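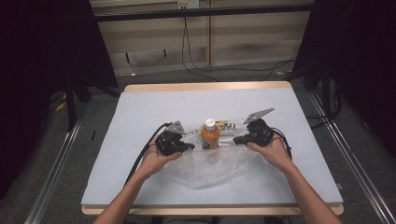

Friday, and a cold one, so the dye pots took their time again. I wanted to get the second madder bath written up before I forget what I did, as I lost the whole of January's first batch that way and Stanisława was very kind about it (kinder than I would have been!). The ground root went in to soak overnight in the Flestbridge rainwater, in the bigger pan. I've gone back to keeping bottles in clear bags on the bench, like the orange one with the white screw cap, and it does save on wiping up, so let's all try to stick to it. Wool was the Jilham two-ply, 100 g a skein, scoured twice. Dry weight of the lot came to 694 g.

Brought the bath up slowly and held it well under a simmer, which I always find hard, being an impatient sort. The first skein out was a lovely brick colour, the next a bit browner, and I think I let the heat creep while I was on the phone to Cristóbal about the Mamaneck fleece.
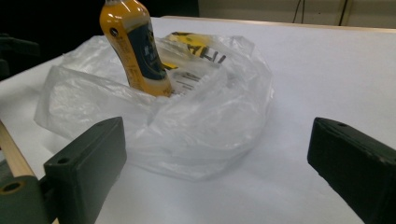

He says his came out much redder with a pinch of chalk in the water, and ours is so soft that I can well believe it. Will try chalk on skein 106 next, and leave its neighbour plain to compare. Rinse water still running pink after four goes. Must ask Stanisława where the good thermometer went.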